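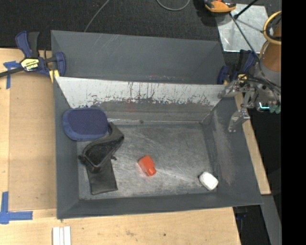

Issue 2, p. 16

Student Project Report: Sorting of Small Items in Shared Bins
Myrtle Esposito and Vilmos Gál

The project examined how small items are kept in open metal bins without dividers. The front bin held four objects at this stage, among them a navy blue oval pad, a black pouch and a small orange-red block. Wear was heaviest on its back wall, where the gray coating has been scraped away. The group recommends a liner for each bin and a review in August.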